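**March, bench log, hand-held grippers, Roman vs Lasa**

Second go at the side-by-side and I'm really pleased with how it went! Ardalan had the Lasa linkages back together by the time I got in, so we skipped the warm-up talk and went straight to the bench.

Quick recap for Afshin, who missed last week. Roman is the older parallel-jaw design we brought over from Forkorstead. Lasa is Ardalan's redraw of it: same pivot spacing, lighter arms, jaw block moved forward a touch. Both take the same finger pads, so in theory anything we learn on one carries over to the other. In theory.

First job was slop. I held each one by the grip, pinched the jaw shut and wiggled the tip sideways against the dial gauge. Roman gave 35 hundredths of a millimetre, Lasa came in at 5. That is a massive improvement and I made Ardalan do it again because I didn't believe him (same number). He reamed the arms by hand this time and pressed the bushings in cold, where on Roman we just drilled and hoped. So: ream everything from now on. I'll redo Roman the same way before we call the arms themselves better, otherwise it isn't a fair fight.

Then on to closing feel. Lasa has a lovely even travel, with a bit of stiffness right at the start that I think is the return spring and not the pivots. Roman is looser and honestly nicer for the first few millimetres, then goes mushy once it's carrying any load.

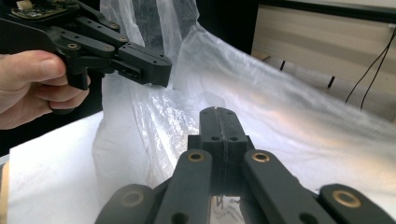

I also want to sort out how we line the jaws up when we compare them tip to tip. Doing it by eye is fine for a rough look, but my wrist drifts, and a couple of degrees of roll is enough to make one pad touch on its corner and ruin the reading. Ardalan suggests a printed cradle that grabs the handle and leaves the linkage free. Good idea, cheap to make, and we could use the leftover Plasteo filament. I'll draw something up tonight.

Pick test after lunch with the soft-pad set: foam blocks, a marker, a steel washer lying flat. Lasa got 69 good picks before I dropped one. Roman dropped its first much earlier, though I was getting tired by then and should have swapped the order halfway. The washer is still horrible with either of them. You need a fingernail edge on the pad and neither has one.

Things to fix or try:

- ream and re-bush Roman, then repeat the wiggle test
- softer return spring for Lasa (Ardalan has 3 in the drawer, try the lightest first)
- cradle for the handle, see above
- pad with a thin lip for flat parts
- alternate the grippers every few picks next time, and write the order down!

Afshin, could you look at the board mount when you're in? I'd like the same mount on both before we start logging jaw position, and I can't remember which screw length you settled on.

Spare bushings are in the blue tin, top shelf, next to the gauge.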